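3.2 Superfícies com padrão de mármore e papéis de parede de folhagem

A segunda parte do levantamento tratou dos revestimentos decorativos vendidos em rolo ou em placa pelas lojas de Grikiscombe. Foram reunidas 280 fichas de catálogo, das quais 172 correspondem a padrões que imitam pedra e 83 a motivos vegetais. As restantes, de desenho geométrico ou liso, não entram nesta seção.

Entre os padrões de pedra, os tons escuros de fundo avermelhado aparecem quase sempre com veio branco. Achterberg e Gallagher, que classificaram as fichas separadamente, divergiram em oito casos, todos ligados à distinção entre veio e mancha. Nos veios, a linha tem direção e se ramifica; nas manchas, o desenho se fecha sobre si mesmo e dá à superfície um aspecto salpicado. Os dois tipos podem ocorrer na mesma peça, e nesse caso adotamos a categoria dupla V/M.

Os motivos vegetais foram divididos pela escala do desenho. Chamamos de grande escala aqueles em que a folha isolada pode ser reconhecida do outro lado de uma sala. São os mais frequentes nos catálogos da Castellanos, em geral em uma só cor e com pouca diferença de tom entre figura e fundo.
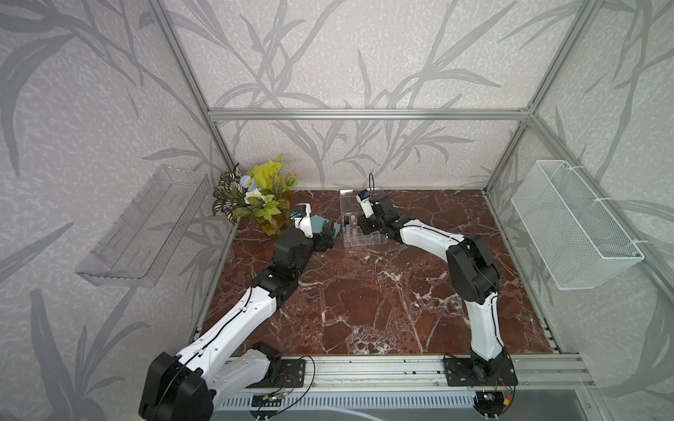
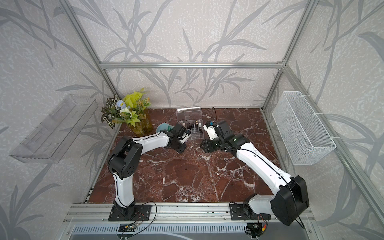

Figura 4. Tampo marmorizado marrom-avermelhado escuro com veios brancos, combinado com papel de parede cinza de motivo vegetal.

A combinação de um plano horizontal escuro com paredes claras foi a preferida pelos lojistas entrevistados. Alaric Baptiste, responsável pelo mostruário da Trunov, atribui a preferência à facilidade de venda: o cliente escolhe primeiro o tampo e depois aceita quase qualquer cinza para a parede. Dois lojistas discordaram e disseram que o papel é escolhido antes, sobretudo em reformas de quarto e corredor.

Quanto à nomenclatura, o mesmo desenho circula com nomes diferentes conforme o fornecedor. A Hilteck usa códigos numéricos, enquanto a Castellanos recorre a nomes de plantas que nem sempre correspondem à folha impressa. Para evitar duplicidade, cada ficha recebeu um número próprio e o nome comercial foi mantido apenas como campo secundário. As fichas sem indicação de fornecedor foram conferidas em janeiro por Đức Đỗ, com base nas amostras físicas.

A medição de contraste entre desenho e fundo, feita sobre essas mesmas amostras, é apresentada na seção 3.3.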